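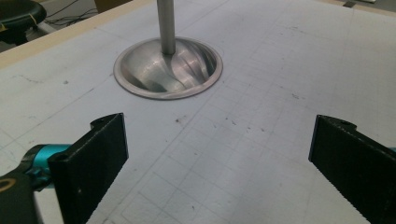 Stem up on the grid.

February, past midnight again

OK quick one before bed. Got Asberg running on the old laptop. Sort of. Plava put out the winter patch this morning and I told myself one run, just to see if the stutter in the harbor was gone. It is gone. Now the menus stutter instead. Great.

Settings so far: shadows off, fog low, borderless on. Capped at 28 frames which sounds awful and kind of is but it's steady. Anything higher and the fans go nuts and the sound crackles. Tried the Jonent launcher with the overlay off, helped a little. Tried it in offline mode, no difference. Should of written down what I changed in what order. Didn't.

Finally beat the Fukuda gate. Died there so many times last week that I could hum the whole loading tune. Trick was dropping the heavy shield and just rolling left, always left, and saving both oil jars for when the second door opens. Then I walked straight off a ledge with 500 marks on me. Lost all of it. Went back for them, died on the stairs, gone for good. Closed the laptop. Opened it again ten minutes later.

Still don't get the new crafting screen. Old one was ugly but I knew where everything was. Now it's tabs inside tabs and the sort button forgets what you picked as soon as you leave — every single time. And the bow got nerfed, I'm pretty sure, patch notes say nothing on it. Maybe I'm just tired.

Co-op tomorrow if the servers hold. Need to:
move saves off the laptop first
remap dodge, thumb is killing me
try the ferry side quest before the main one
eat before, not during
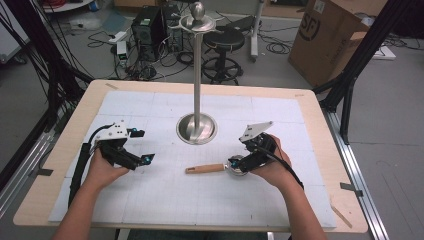
Back up the whole folder and not only the newest file, is what somebody on the Plava board wrote under my post, the patch rewrites the profile the first time you hit continue and the older slots won't load without it. Would have been nice to know at breakfast. Checked and my chapter 2 save is toast. The later one loads fine, so no real harm, but I wanted that old one for the lighthouse ending. Have to replay it I guess. Posted a thank you, felt a bit sour typing it.

Other thing. Asked in the same thread if the controller drift thing in Asberg is me or the game. Three answers, all diferent. Raised the dead zone and it went away on the map but not in the fights — so, both?

Battery at nothing. Charger's in the other room. Bed.

Comments

saltmarsh119: rolling left works on the gate but wait till you get the second version of it in the snow. opposite side. sorry

pixelgravy: Turn off cloud sync in Jonent before you copy saves anywhere, it pulled the broken profile right back down on mine

tenthousandferries: do the ferry quest first, yes. you get the lamp

Recent entries
Harbor stutter, day whatever
I bought the soundtrack before the game
Fukuda gate 1, me 0
Giving up on the bow (not really)

This site uses cookies to remember your settings. OK | Manage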